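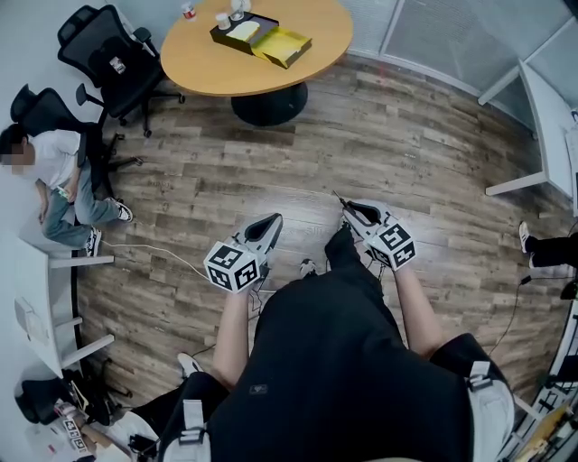

Floorboards are long, narrow lengths of timber laid side by side to form the walking surface of a room. In Australia they are usually cut from native hardwoods such as spotted gum, jarrah and blackbutt, or from cypress pine, a softwood common in older houses.

Types

Solid boards are milled from a single piece of timber and joined by a tongue and groove. They may be fixed directly to joists or laid over a sheet subfloor. Engineered boards have a hardwood face glued to a core of cheaper timber and are less prone to cupping.

Installation

Boards are left in the house to acclimatise before laying, and an expansion gap is kept at the walls, hidden by the skirting. Secret nailing, in which the fixing passes through the tongue, leaves the face unmarked. Top nailing is the older method, with the nails punched and the holes filled.

Finishes

Finishes include hardwax oils and water-based or solvent-based polyurethane. Oiled floors can be patched in small areas, while a polyurethane floor is normally sanded back in full. Colour deepens with exposure to sunlight in many species, and rugs can leave paler patches.

See also

Parquetry
Skirting board
Subfloor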